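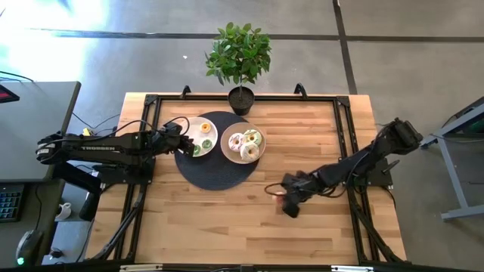
Figure 2. Shared serving layout: two plates of donuts side by side on a round navy placemat, with a small potted tree behind.

3.1 Table setting

Each setting used one woven placemat and two plates, one white and one beige with a darker rim. Plates were placed so that both fit on the mat. In the layout of Figure 2 each plate holds three donuts, and the toppings differ: glazes in green and orange-yellow on the white plate, icing and sprinkles on the beige one. We kept toppings mixed within a plate after Jafri and Moulin found in the Ostholm pilot that people asked to sort food by plate relied mostly on color.

A total of 186 layouts were prepared. Nieto set the plates and Pons checked each one against a printed plan. Layouts in which a donut extended past the rim by more than 2 cm were set again. The potted tree stayed at the far edge of the table throughout.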